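Changing my name back, one office at a time

I thought that when the marriage was finished on paper, the name would be finished too. In my country of birth it works like this: you tell the registry once and everybody else learns it from the registry. In Dristgate you must tell everybody yourself, and each of them wants to see a different paper.

For eleven years I was Valderrama. It is a beautiful name and I never had a quarrel with it. But it was my husband's, and when we parted I wanted to sign again with the one my parents gave me, Holtach. I waited until March to begin, which was a mistake, as you will see.

The first thing I learned was about the copies. The court sends you one final order, and a photocopy from the library is not accepted by most places. They want a copy with the court's stamp. I ordered 2 of these and believed I was generous. Then the bank kept one for three weeks and the pension office asked for the other, and I had nothing left to show for the passport. If I did it again I would order four on the first day.

I made a list of every place that knew me as Valderrama, and I did it at the kitchen table over several evenings, with tea.
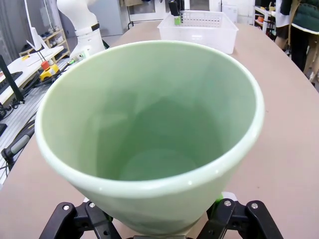 You should do the passport before anything else, wrote a reader called Skunisard under my last post, and after that the bank cannot argue with you. I have thought about this comment often. In my case the bank did argue, for 67 days, and I am sure that a passport would have made it shorter. My reason for leaving it to the end was money. A new passport is not cheap, and in spring I was still paying the last part of the solicitor's bill, 955 pounds.

There is one more thing about the passport. If you have a journey already booked, the name on the ticket must be the name in the passport. I had a flight to see my mother in August, booked as Valderrama, and the airline wanted some 100 pounds to change it. So I travelled one last time with the old name. My mother laughed when she saw the label on my suitcase.

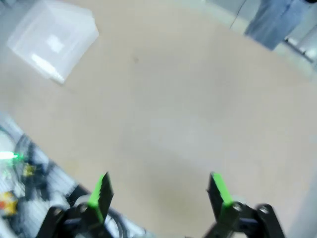
The order I would follow now

First the stamped copies, four of them. Then the passport, if no journey is near. With the passport in the hand, go to the bank in person, in the morning, and ask for a receipt for each paper they keep. After the bank come the employer and the tax office, so that your wages arrive in an account with the same name as the payslip. My wages were sent back one time, and it took until the next month to repair this.

The doctor, the dentist and the electricity company were easy. A letter was enough for two of them, and the dentist changed it on the telephone while I was waiting for an appointment.

What I forgot

The library card, the allotment waiting list, and my will. The will is serious and I am a little ashamed. It still had his name in it for nearly everything, and changing my own name did nothing about that. Please ask a solicitor how a divorce affects yours, the rules are different from place to place.

I still turn my head when somebody calls Mrs Valderrama at the pharmacy - they are the only ones who have not changed it. I must go there again this week with the papers.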